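Lab Methods in Manipulation
Handout 4: Comparing grippers without fooling yourself
Beathag Dunbar
Revised 2022-03-01

Read this before the lab session. Bring a printed copy of the trial sheet.

1. Why I distrust gripper comparisons

Most gripper comparisons I am asked to read have the same shape. Two devices, a pile of objects, a bar chart, and a winner. The winner is nearly always the device the authors built or had been using longest. I don't think people cheat. I think they know one gripper well, place objects where that gripper likes them, and count a slow, ugly grasp as a success when it comes from their side.

The claim "gripper A is better than gripper B" has no meaning until you say better at what, on which objects, from which starting poses, with whose hands or whose controller. Write those four things at the top of your sheet before you touch anything. If you can't fill in one of them, stop and come see me.

2. The three devices for this term

Sadari. Hand-held, two fingers, trigger operated. Light, and easy to like in the first five minutes. The trigger linkage has play in it, so the finger opening you command and the opening you get are different numbers. Measure both.

Illey. Hand-held, two fingers, stiffer than the Sadari and heavier on the wrist. Last October's group reported that it was "more precise." They had tested it in the morning and the Sadari at the end of a long afternoon. I gave the report back.

Lamont. Arm-mounted, parallel jaws, driven by the Villunari controller. Its force readout shows two decimal places. I would trust the first of them on a good day. Please don't copy the second into a table.

Comparing a hand-held device with an arm-mounted one is a comparison of two whole systems, person included. You may do it, but call it that in your report.

3. A worked case of bad numbers

An earlier group logged 70 attempts with the Sadari and 43 with the Illey, then compared success rates. Why the difference in attempts? They ran out of time. Fine, it happens. But the Illey trials they skipped were all at the end of the list, and the end of the list was where the hard objects were. Their Illey numbers looked wonderful.

The fix is dull. Shuffle the order of objects and devices before you start, write the order down, and follow it. If you run out of time, you lose a random slice and your comparison survives.

A second trap is pooling. Across all groups and all terms we now have 1,389 logged attempts, and every year somebody wants to throw them into one plot. The operators differed, the object sets differed, and for part of that log we have no record of which finger pads were fitted. A big number of trials you can't describe is still a weak argument.

4. Choosing objects

Don't pick only blocks and cups. Rigid convex things flatter every gripper ever sold. Your set should include at least one item from each of these:

Something rigid with flat sides
Something soft that changes shape under load
Something with a cable attached
Something close to the widest opening of the fingers

The cable item gives the most trouble in the write-ups. A body with a cord on it is really two objects with different rules. You can close on the body perfectly well, lift, and then have the cord drag, catch on an edge or swing the whole thing in the fingers. Is that a failed grasp?
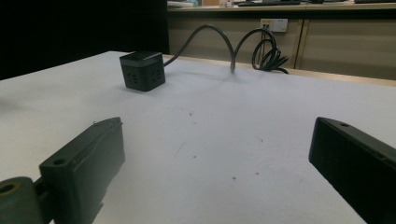 Decide before the first trial, because you will be tempted to decide afterward. My own rule is to score the grasp and the transport separately. If the body leaves the table and stays in the fingers, the grasp counts. If it then fails to reach the target because of the cord, the transport fails and the grasp still stands. Other rules are defensible. Changing rules between devices is not.

Record the cord layout too. A short sketch is enough: where it leaves the body, where it touches the table, whether it is coiled, whether the far end is fixed to anything. Two layouts of the same cord can give you a larger difference than two grippers.

5. What the wrist camera can and can't tell you

Video from the gripper is useful and I want you to keep it. It is also easy to over-read. It shows finger position against the object quite well. It doesn't show force. Slip is sometimes visible and sometimes hidden behind a finger, and a viewer who knows which device is in use will see more slip on the one they dislike. So have someone outside your group score a portion of the clips from a sheet with no device names on it. The fingers will often give it away anyway - say so in the report.

Finger shape matters here as well. Chunky fingers cover more of the view at close range, so the last part of the approach is the part you see least. Don't score what you can't see. Mark it "occluded" and move on.

6. What to hand in

The shuffled trial order, as you made it before starting
The raw trial sheet, including crossed-out rows
Your written rule for success, with the time you fixed it
One plot, with the attempts per device printed on it
A paragraph on what would change your mind about the result

"No clear difference" is an acceptable finding and has earned full marks before. A ranking with no stated conditions has not. Vendor sheets may be cited for mass and opening width only, and check the opening width with calipers first.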